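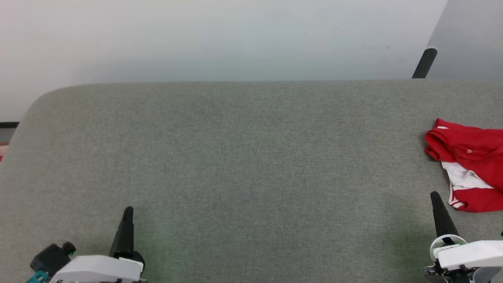
Laundry after the season ends

Mar 18, 2020

Quick one tonight, dinner is in the oven and I have 10 minutes.

So the rec league is done. Season over, gym locked, email from Alistair Mackay with the word "indefinitely" in it. We were 2 games from the playoffs – probably not making them, but still. Putwood had already beaten us twice and Hae-won Byun's ankle was the size of a grapefruit.

Anyway. Everybody's at home, everybody has a gym bag they haven't opened. A few of you asked how I get the smell out, so I'm writing it down once and then I never have to text it again.

Soak first

Cold water, a cup of plain white vinegar, half an hour in the sink. An hour if the bag sat in the car. Mine sat in the car for most of February, don't ask. No fabric softener, ever. It coats the fibers and the smell just gets locked in there. I used softener for years and wondered why everything stank the second I started sweating. Ok-hee Seo finally told me in the parking lot at Stondgate, pretty bluntly.

Then the wash

Inside out. Cold, gentle, less detergent than you think. Way less. If you can feel soap on the cloth when it comes out, run another rinse. Zippers closed, and keep the towels out of it – lint gets on everything and mesh is the worst.

Red goes with red. I know you know. I also knew, and I own one pair of pink socks.

No dryer. Numbers crack, letters peel, elastic goes wavy. Hang it somewhere with a window open, or lay it flat over something if you're out of hangers, which I always am. Turn it right side out once it's dry and get it off the furnture before someone sits down.
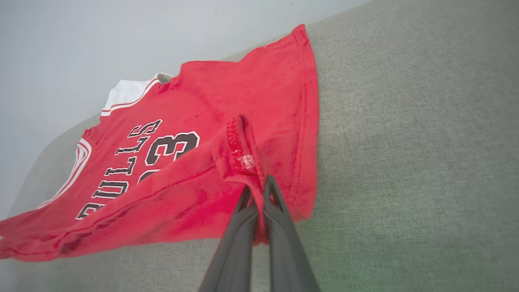 Stains, fast version

Grass: dish soap and an old toothbrush, then wait.
Blood: cold water only. Hot sets it.
Deodorant marks: baking soda paste, leave it overnight.
Orange sports drink: no idea. Seon-mi Yeon swears by lemon juice, it did nothing for me.

Putting it away

Dry all the way through first. Then fold, don't hang, knit stuff stretches over a few months on a hanger. I use a pillowcase instead of a plastic bin so it can breathe a bit. Shoes seperate, newspaper stuffed in the toes, insoles out.

Cyrill Pichler still has the team ball bag, and says he'll hang on to it until we hear something. If you owe league dues, talk to Alistair, not me. Ok, timer's going – more when I know about summer.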